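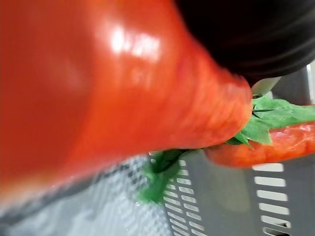 Wrist cam vs overhead cam for picking out of a basket

wattlebird_kev
Okay so I've finally had the wrist camera on the Fallholm arm for a couple of weeks and I want to hear what others reckon. I've been doing play veg out of a grey plastic basket, mostly the carrots, and the close-up view is both brilliant and maddening. You get every little ridge near the top of the carrot and the jagged edges on the leaves, and then a big white shiny spot on the orange bit that my segmentation thinks is a separate object!! Running the Nano controller, soft fingers, lights in the garage ceiling.

pollyprop
Glare's your problem, not the camera. I put baking paper over my light and my misses went from 11 to 4 over the same session. Cheapest upgrade I've ever made.

Horațiu Mocanu
I'd disagree a bit with Polly. Diffusing helps, but look how much of the view one carrot takes up. The near end is just dark red with no detail and the edge closest to the lens is mush. No light fixes that. You're inside the focus distance, so back off before you decide on a grasp and only go in close once you've committed.

wattlebird_kev
Yeah but when I back off I lose the second carrot under the leaves. The greens hang right over it and from up high the two of them come out as one long blob. Up close I can at least see where the blunt end stops and the green starts.

tin_snips
Grab it by the greens then lol

pollyprop
Do not grab it by the greens. Mine are a sort of felt and they fold up in soft fingers every time. Go for the fat part of the body.

tin_snips
Worked fine on my Istthorpe parallel gripper. Hard fingers, rubber tape on the tips, 525 picks before I had to redo the tape. Soft fingers are overrated for toys — there, I said it.

Horațiu Mocanu
Depends what's behind it. Those basket slots will catch a thin hard fingertip if you come in at an angle. I bent one on an Ardeleanu last February doing exactly that, and the spare took ages to arrive.

wattlebird_kev
Hadn't thought about the slots, cheers. I might try both cameras, overhead to choose and wrist for the last bit. Can the Nano handle two streams or am I dreaming?

pollyprop
It can if you drop the overhead one to 4 frames a second. Post your numbers when you've got some, and try the baking paper first!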